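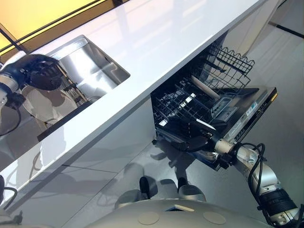
Oct 8, 2024

The detective called back. I had stopped expecting it, so I was eating cereal over the keyboard and answered with my mouth full, and that is now how I sound in whatever system they keep.

Her name is Opoku. Yayra Opoku, she spelled it for me, twice, the way people do when they've given up on the world getting it right. She has taken over the bicycle thefts from the man who had them in September, who never called anyone as far as I can tell. She wanted to know if I still had the receipt for my lock. I do have the receipt for my lock. I don't have the lock, which went wherever the bike went, and I don't have the bike, but my paperwork is beautiful.

So, for the record, since I'm apparently going to be asked for dates: bike taken from the rack behind the Kalinowski building, in the night, while I slept like a person with a bike. Reported it the next morning. The officer at the desk asked if there was anything distinctive about it and I said it had a squeak. He wrote down "squeak." I watched him do it.

Opoku says there are 34 of them now, all within a few blocks, all the same kind of lock, cut in the same place. She told me this in a kind voice, as if it would help to have company. It did, a little. I'd assumed I was singled out.

The news is that they found a storage unit out on Skudach Road. The owner of the place opened it over unpaid rent and there were bikes to the ceiling, with the serial numbers filed off most of them. 22 frames, plus a heap of wheels nobody has matched to anything. She can't say if one is mine. She can say there's a green one. Mine is green. I asked if it squeaked and there was a long pause, and then she said they hadn't ridden them.

I'm supposed to go down and look next week, when the property room has sorted out its hours. Bring ID, bring the receipt, bring any photos. I went through my phone and I have four hundred pictures of lunch and exactly one of the bike, in which it is mostly behind my cousin.

Told Annapurna on the stairs. She lost hers two weeks before mine, a Lendetti, the expensive one, and she has taken it much harder and also much more usefully. She checks the resale sites every night with a glass of wine. She found what she swears is her saddle listed by someone in Zurcombe with no profile picture, and she had already written to him pretending to be a man called Greg. I said I thought the police might prefer to do that part. She said the police had had since September. Hard to argue. Greg has offered 7 dollars under asking and is waiting to hear.

I did pass it on to Opoku, minus the wine, when she called again at four about the spelling of my street. She said please ask your neighbor not to meet anyone. I said I would ask. I asked. Annapurna said Greg wouldn't dream of it, and shut the door.

The insurance people are a separate misery. I put the bike down as worth 800, which is what I paid, and the letter says they will be "reflecting its age." I am also reflecting its age. I'd had it through two apartments and one very bad job and I had only just got the seat the right height. They also want the police report number, which I've now sent three times, once in the body of the email, once as an attachment, and once in capital letters.

And if it is my bike on Skudach Road, do I have to give the money back? Money I don't have yet. I wrote that question on the pad by the phone so I'd remember to ask, and then used the page for a grocery list, so what I've got is "onions, dish soap, give money back?"

Still walking to work. More than I'd like to admit, I look at every rack I pass. There was a green one outside the pharmacy this morning and I stood next to it for a while, bending down, checking the pedals, and a woman came out with her prescription and looked at me exactly the way I would have looked at me. It was hers. Hers had a bell. I said nice bell and left at a normal speed, or what I hoped was one.

Need to find the box the receipt came in, Opoku thinks the key number might be printed on it. Hall closet, probably, under the fan. Rang the landlord about a light for the rack too. He says he's looking into it, and he said that about the gate.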